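Hard Water and Soap Lather
Parveen Bhutto and Ilango Rodrigues
5/30/26

We wanted to know if hard water makes less lather than soft water. We took tap water from four homes and shook each sample with the same amount of bar soap for 21 seconds. Then we measured the height of the foam with a ruler.

The sample from Kuldeep's house gave the lowest foam. His family has a well and no softener.

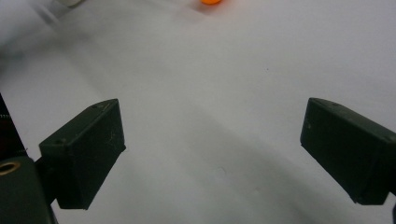
We ran every sample two times. The second run came out a little higher for the well water, and we used the average in our chart.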